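Leave the Table Alone

By Noman Butt
July 7, 2021

I am against clearing the table. There, said it. Every tidying book, every show, every cousin with a label maker wants a bare surface at the end of the day. Bare for what? You clear it at night and by breakfast it's all back, only now you can't find the napkins.

Been having this fight since we moved to Clilmont. The previous table was tiny, you had to clear it or you couldn't put down a cup. Now there's a long one and I got told, first week, that a long table "invites clutter." Good. Let it.

What I want from a table is things standing out, where a hand can get at them. Wine rack at one end, bottles in it. Tray with a plate already on it. A bowl, then a bigger bowl. Cutting board on the other side so the lemon juice doesn't get in the bread.

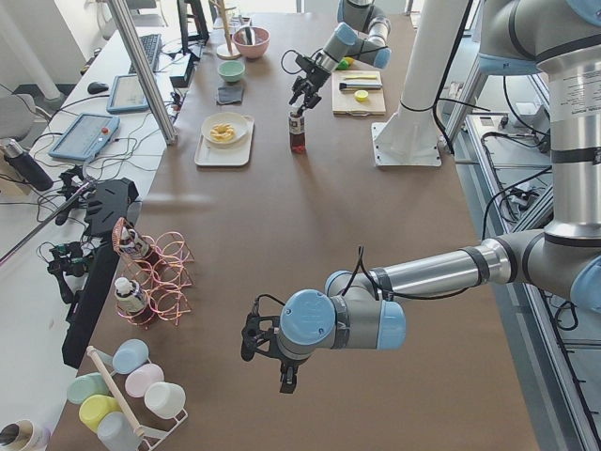

Brown paper down the whole length, two bottles in the rack.

Brown paper, by the way, beats a tablecloth every time. You spill, you tear off, you roll out more. A tablecloth has to be washed and ironed and then people get nervous around it. I paid 80 for a linen one from Mengal once and it has been in a drawer since the August after. Never again.

And trays. I used to think trays were for hotels. Wrong. A tray is the best argument I've got, it's a border. Whatever's on it belongs together and gets carried together, and whatever's off it is somebody else's problem. One plate, one roll, napkin folded next to it. Done. That's a breakfast.

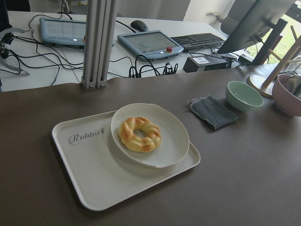 The tidy people say fine, but put the tray in the cupboard when your finished. Why? So I can get it out again? I did the math one bored evening, opening the same cupboard twice a day, and got past 300 times before the year was half over. For a tray!

There is one thing they're right about and I'll give it to them. You need a gap. Some open table in the middle, big enough to work on, and you have to defend it. Mail is not allowed in the gap. Keys are not allowed in the gap. Push everything to the edges and corners and keep the middle, same as furniture in a small room.

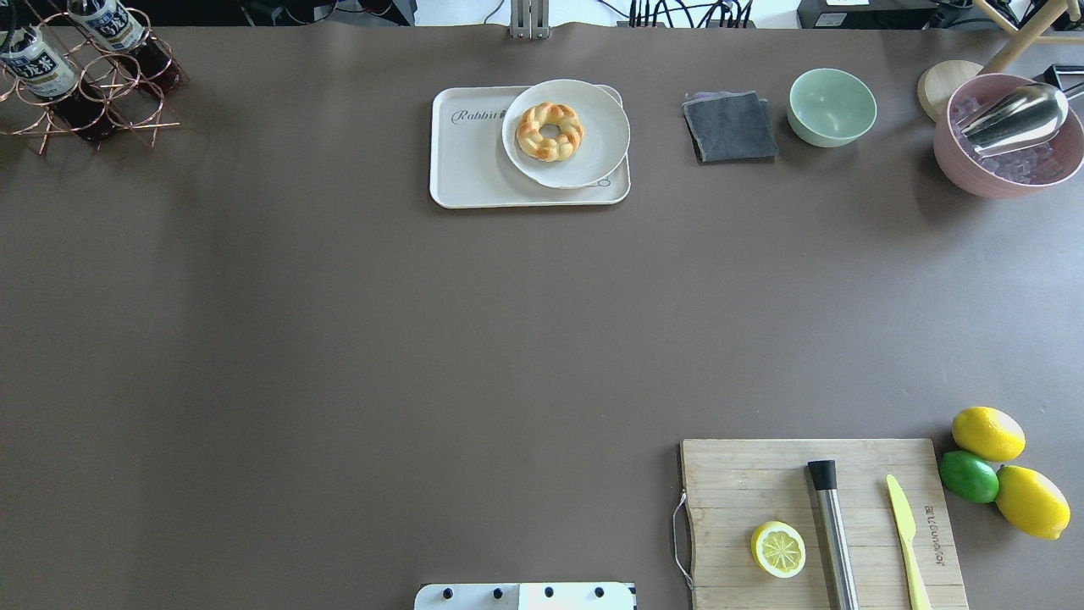 My sister went the other way, bought the whole Drarkska storage system, drawers inside drawers, 1,000 all in. Beautiful. She now keeps a list taped inside teh pantry door saying what is in which drawer. I asked for a spoon and she read the list.

A jar of wooden spoons doesn't need a list. Fruit doesn't either, leave it by the board and you'll use it, put it in the bottom of the fridge and you'll find it in a month. Same with an ice scoop, it lives in the bowl with the ice. Where else.

So no, not clearing it. Wipe round things, replace the paper, eat the lemons before they go. Guests have coped so far. Marov next door borrows from the end of ours without even asking where anything is.

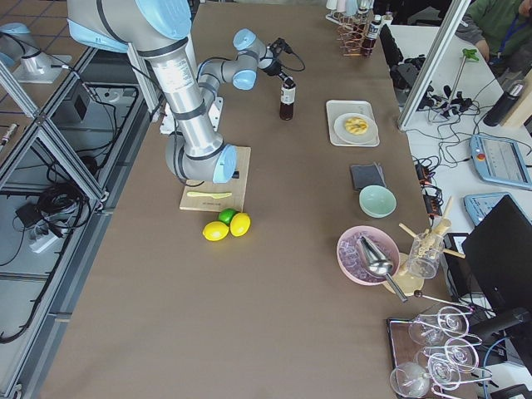 Filed under: Opinion / Home & Kitchen

Comments are open until Friday. Last time I wrote about dish racks and had to close them early, so be nice. If you want to send me a picture of your own table, send it as it stands, no tidying first.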